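Tongue ties, cold tea and the Tuesday that wasn't

Sunday, July 25, 2021

I have been meaning to write this one since February, when our second was born, and every time I sat down somebody needed feeding, usually the baby and sometimes me. But she's asleep on my chest as I type, and her big brother is at his grandma's until supper, so I'm going to see how far I get with one hand!

Several of you wrote after my last post to ask how I ended up at the lactation clinic over in Tillby when we live in Collthorpe and there's a perfectly good doctor's office at the end of our road. Well, it was a friend's sister who told me to go. I'd had ten days of a baby who latched and slipped, latched and slipped, and who was back for more before I'd even buttoned my shirt. I was sore in a way I don't want to describe to those of you eating breakfast. Everyone told me it would get easier (and they meant it kindly), but I had done this before with my son and it hadn't been like this at all.

So off we went, 40 minutes each way with a cranky newborn and a bag packed as if we were moving house. The consultant was Saimi Riihimäki, and I'd drive twice as far to see her again. She watched a whole feed from start to finish without touching either of us, and then she washed her hands, let the baby suck on her finger, and said very gently that she thought there was a tongue tie, toward the back, the kind that's easy to miss. I cried, of course. Mostly from relief, I think. 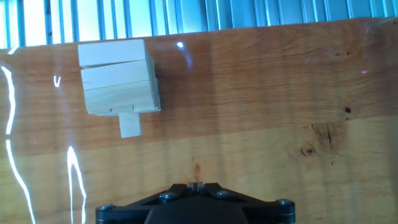
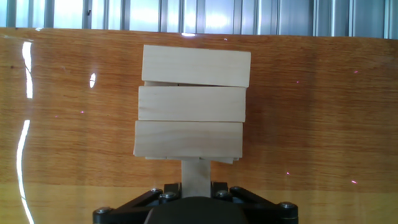
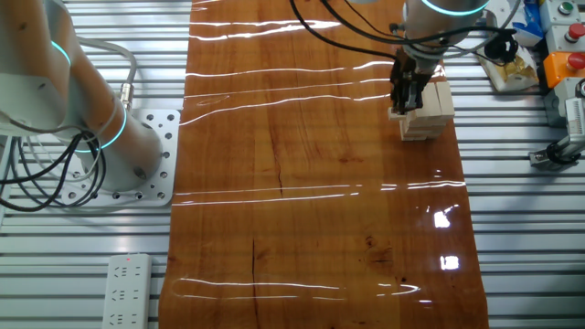
Blocks on the tabletop in the first two, and a longer look at the shiny wood in the third.

We didn't rush into having it snipped. Saimi wanted us to try a few changes first, so for 12 days I fed her lying back on a heap of pillows, with the baby more or less draped over me like a scarf, and I pumped after the morning feed to keep my supply up. It helped a little. The slipping didn't stop, though, and her weight was creeping along the bottom of the chart, so in the end we went ahead. My husband held her because I couldn't bear to. It was over before I'd found the tissues, and she fed right afterward, quite crossly, glaring up at me the whole time.

I'd love to tell you everything was perfect from that moment, but it took another few weeks before I stopped curling my toes at every feed. Some days we gave her a bottle so I could have a break, and I felt guilty about it for one afternoon and then I slept for two hours and didn't feel guilty anymore. If you're in the thick of it, please do take the nap.

She's a solid little person now, with rolls on her thighs and strong opinions about hats. I still have a stack of notes from the clinic, and I'll type up the part about pumping when I can find the second page (I suspect it's in the diaper bag, under the crackers). And to the reader who asked about going back to work and feeding, yes, I'm getting to that one next. She's starting to stir, so I'd better go.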